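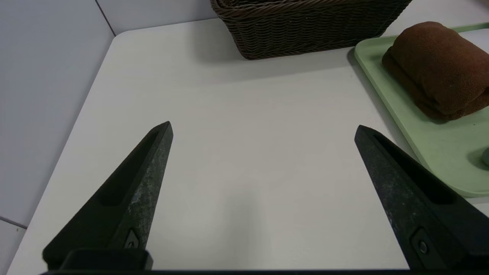
Informe de avance al financiador
Proyecto: Equipamiento y orden de las salas de trabajo de Borville
Periodo: abril de 2022
Fecha de emisión: sábado, 21 de mayo de 2022
Responsable: Zoriana Semeniuk, coordinación

1. Estado general

La fase de mobiliario se da por concluida. Las mesas blancas adquiridas a Harkdale se encuentran montadas en las dos salas previstas, y el equipo ha iniciado la dotación de cada puesto con recipientes para el material menudo. Se mantiene el criterio acordado en la reunión inicial: una cesta de mimbre para las piezas de uso común y una bandeja para lo que está pendiente de clasificar.

2. Actividades realizadas

Durante el periodo se inventariaron 373 artículos procedentes del antiguo almacén de Grutstead. De ellos, 48 fueron retirados por deterioro, con el visto bueno de Yevhen Ivanyshyn. El resto se distribuyó entre los puestos según la relación remitida en el informe anterior.

Canan Türkmen impartió dos sesiones al personal sobre el procedimiento de recogida al final de la jornada. Se insistió en dejar libre la zona central de la mesa y en colocar cesta y bandeja hacia el fondo del tablero.

3. Ejecución presupuestaria

El gasto acumulado asciende a 3.803 euros, de los cuales 1.295 corresponden a cestas, bandejas y etiquetado. No se han producido desviaciones respecto de las partidas aprobadas. Las facturas se adjuntan como anexo II.

4. Incidencias

El proveedor entregó con retraso el segundo lote de bandejas, y la dotación de la sala menor quedó incompleta al cierre de abril. Pylyp Hordiienko ha solicitado por escrito un nuevo plazo de entrega.

5. Próximos pasos

Completar la sala menor, revisar el etiquetado y trasladar a los responsables de turno la hoja de control diario. Se solicita al financiador autorización para destinar el remanente de transporte a la reposición de cestas.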